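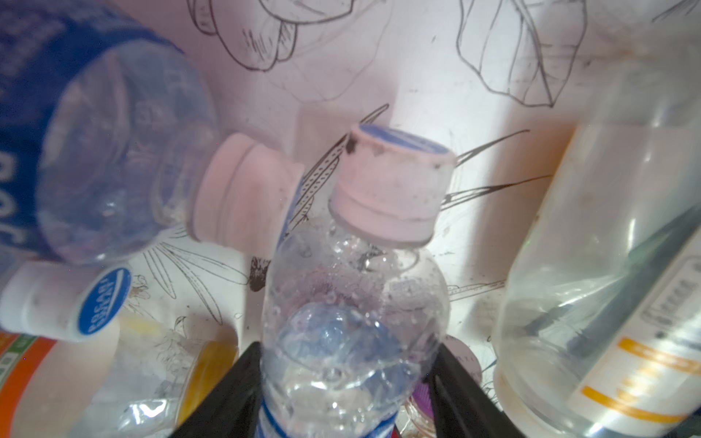 **Onance bottle sorting bin, two compartments**
Item 1003. Supplied by Millosora, sold from the Brerham shop and by post.

The Onance is a bin for empty drinks bottles with a wall down the middle. The maker calls it a "home recycling system". We call it a bin with a wall down the middle, and we've priced it like one.

Millosora says each side takes 18 bottles. We'd like to know whose bottles. Packed neatly, necks all one way, you might get there. Thrown in after tea, you won't.

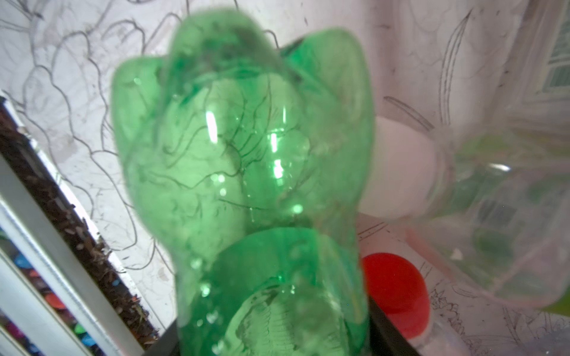

Crushing is where most of the argument starts. The leaflet tells you to flatten everything first, and to put the caps back on so the bottle stays flat. Fine, but plastic has its own ideas. A green one squeezed by hand can end up with two fat bulges like ears and a dome between them, while the lower part keeps its shape, and a thing like that takes up nearly as much room as it did before. Check what your own council wants done with caps, too. The leaflet is very sure of itself on this and gives no source.

What you get:

- bin body with fixed divider
- lift-off lid
- 6 sticky labels for the sides (they peel)
- 2 liners, wipe clean

The older Guzmán bin had a removable divider and we preferred it. It's no longer made. If you find one second-hand, buy that.

Rinse bottles before they go in. The "odour control" lid is a lid.
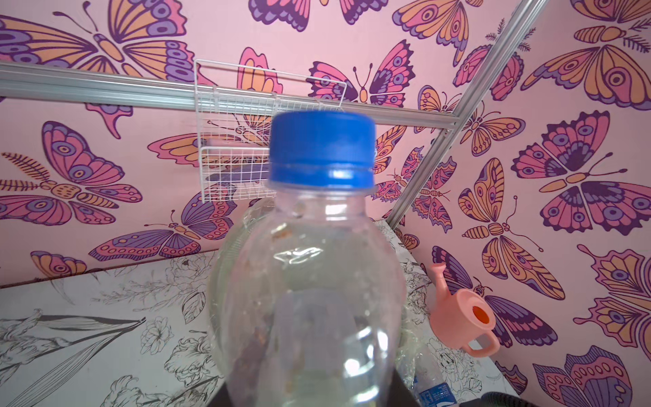

*Clear bottle, blue screw cap on, not crushed.*

Returns accepted unused, with the labels still on their sheet. Replacement liners are sold separately, and cost more than we think they should.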